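How a Password Gets Checked

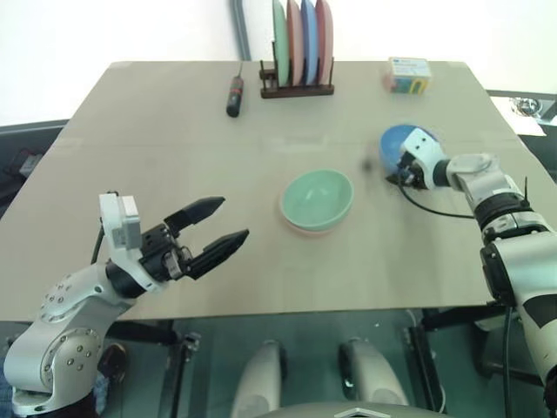

2 min read

Search Plutance Kids
Search
Clear

A password is a secret word or string of characters. A website uses it to check that the person signing in is the person who made the account. The check has several steps, and most of them are hidden from view.

When you make an account, the website should not save your password as you typed it. It runs the password through a set of math steps called a hash. The result is a long line of letters and numbers. Changing one letter of the password changes the whole result.

Suppose you have an account on a drawing site called Norano. You type your password on Thursday. Norano hashes what you typed and compares it with the hash it saved before. If the two match, you are let in. If one character is different, they do not match, and you are asked to try again.

A hash is easy to make and very hard to run backward. A thief who copies the saved hashes still has to guess. Computers guess fast, so short passwords are found first. A password with 7 lowercase letters has far fewer possible versions than one with 13. Each extra letter makes the number of possible versions 26 times larger.

Guessing programs do not start with random letters. They start with lists of common words, pet names and simple patterns such as 12345. A long password made of several unrelated words is harder to guess – as long as the words are not from a well-known song or saying.

Use a different password for each account. If one site loses its list, a thief may try the same password on other sites. A password manager is a program that stores many passwords behind one main password. An adult can help you set one up.

Some sites ask for a second check, such as a code sent to a phone. Do not share that code in a chat or a game, even if the other person says they work for the site. Tell a parent or teacher if someone asks for it.

Filed under: Online Safety, Passwords, Grades 4–6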